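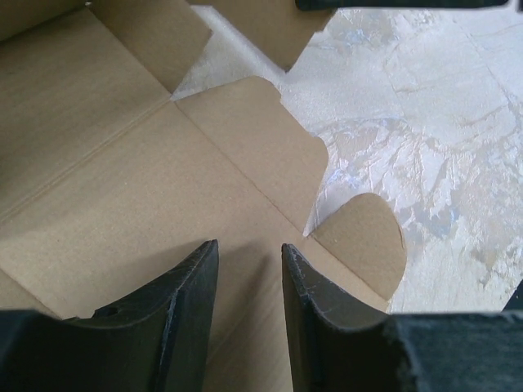

Annick Tremblay

Leleo: colección de cajas troqueladas y sus pliegues

Versión del 27 de enero de 2020

Leleo reúne fotografías y fichas de cajas de cartón plegable, de las que llegan planas y se arman sin pegamento ni cinta. Empecé guardando las más bonitas en un cajón y acabé midiendo lengüetas con un calibre a las once de la noche, así que me pareció mejor compartirlo todo. ¡Hay muchísimo ingenio metido en una caja de envío!

Me interesa sobre todo ese momento intermedio en que la caja ya no es una plancha y todavía no es un recipiente: las solapas a medio levantar, los hendidos marcados, las pestañas que asoman por un lado buscando su ranura. El kraft sin imprimir es mi favorito para esto, porque los pliegues se leen muy bien sobre el marrón claro y una pestaña redondeada se recorta de maravilla contra una superficie pálida.

Qué contiene

La carpeta fotos guarda 3,204 imágenes de 237 modelos de caja. La carpeta fichas tiene un archivo de texto por modelo, con el mismo nombre que su grupo de fotos. En la carpeta plantillas están los desarrollos que Mervin Fortin ha redibujado a mano, a escala real, listos para imprimir y recortar (¡pruébenlos con cartulina fina antes de gastar cartón bueno!).

De todas las imágenes, 1,604 llevan ya anotaciones revisadas. El resto tiene solo el nombre del modelo y el estado de plegado.

Campos de cada ficha

modelo: nombre corto, en minúsculas y sin acentos
material: kraft, blanco, microcanal u otro
estado: plana, a medio plegar, armada, desarmada
solapas: principales y secundarias, con su orden de cierre
pestanas: forma del contorno (recta, trapezoidal, redondeada)
muescas: posición respecto al pliegue más cercano
notas: lo que se nos ocurra, desde el crujido del cartón hasta si cuesta cerrarla

Cuando una solapa tapa a otra y no se distingue el contorno, escribimos "sin ver". No completamos de memoria, aunque conozcamos el modelo.

Cómo nombramos los pliegues

Llamamos hendido a la línea marcada en fábrica y arruga a la que aparece con el uso. La diferencia no siempre es fácil en una foto, y Jocelyn Gosselin y yo hemos tenido discusiones larguísimas (y muy divertidas) por un cruce de líneas en el panel central. Si hay duda, va como pliegue, a secas.

Cosas que faltan

Hay pocas cajas con ventana y casi ninguna de cartón negro. Las cajas hexagonales de Fullmont están fotografiadas, pero sus fichas siguen a medias. Wayne Girard está repasando las medidas de las más pequeñas, que en la versión de noviembre salieron con el alto y el fondo cambiados.

Para colaborar

Se agradecen fotos nuevas con luz pareja y fondo liso. Manden varias por caja, en estados distintos, y tapen etiquetas y direcciones. Los cierres raros me hacen una ilusión enorme: si tienen uno que se resiste, ese es justo el que quiero ver.

Uso

Fotos, fichas y plantillas pueden copiarse y modificarse citando Leleo. Las correcciones de medidas van a Wayne; las de vocabulario, a Jocelyn o a mí.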